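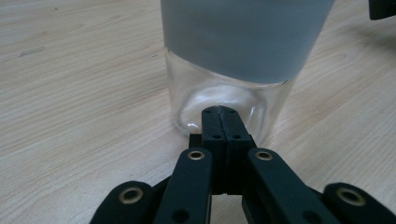 Glass objects, failed grasps in hand demonstrations

bogdan_k
18 July 2020
Hello all. I am collecting demonstrations with the hand-held gripper for the Drunduleck project. With a wooden block the policy learns well from 500 demos. With a glass jar it closes the fingers too early, in front of the glass. Must I collect more, or change how I show it?

Bolimetti
More data will not help you if all demos are the same. Change the start position each time, and bring the fingers in slowly. I would also delete every demo where you corrected yourself in the middle.

kemthorpe8
I don't agree about deleting. The corrections teach the robot how to come back from a mistake. I keep them all.
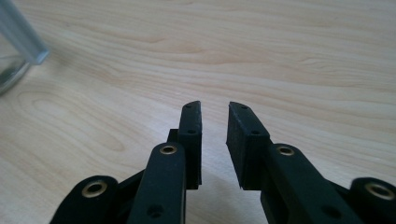 bogdan_k
My starts are mostly near to the object, so maybe this is the weak point. Should the jar be sometimes only at the border of the camera view?

Bolimetti
Yes, in some of them. And kemthorpe8, a correction is good only when it is clean. Shaking the hand for 2 seconds teaches shaking.

kemthorpe8
Fine, but then cut the 2 seconds and keep the rest. For glass I would try remote control also, my hand is too fast without it.

bogdan_k
Thank you both. I will record 10 with far starts and write again.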